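How to Sort Out a Visa Appointment When the Consulate Stops Taking Them
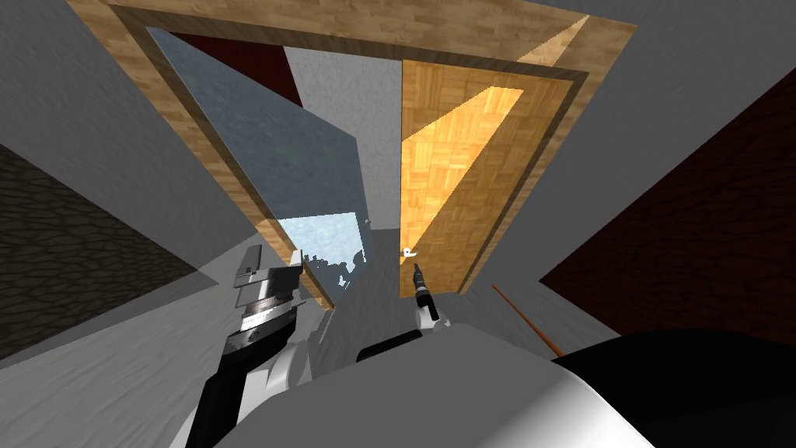 So your consulate has paused visa services and you had a slot booked. I've been there! Last February I was all set to travel from Lomorton when the consulate in Clitusow froze new applications overnight, and I spent a long evening working out what to do next. My steps, in the order I wish I'd done them:

1. Read the notice itself, on the consulate's own site. News stories tend to say "visas suspended" when the pause only covers one type (mine was tourist visas, and student visas were still moving).

2. Log in and save everything. Confirmation page, fee receipt, the lot. My receipt was for 296 dollars and I needed it twice later on.

3. Don't cancel your slot. If you cancel, you may lose the fee. Wait for them to cancel it, then look for a reschedule link in the email. Check your spam folder too.

4. Look at other posts. Some consulates will take people who live outside their district. I ended up in Senalent, 400 miles away, which was a pain (long bus ride, bad sandwich) but they saw me in 20 minutes.

5. Call your airline before you call your hotel. Fares change faster. Ask if they have a travel waiver for the country you're going to.

6. Write to your representative's office if it's urgent, like a funeral or surgery. Keep it to one page and put your case number at the top.

If your visa is already stamped in your passport, it's probably still good, but read the notice again anyway.

651 shares | 3 comments

marmalade_kit: Step 3 saved me, I had my finger on the cancel button!

DLundgren: Does the fee carry over if you switch posts?

tripsandnaps: Mine didn't, had to pay again. Email them first and get it in writing.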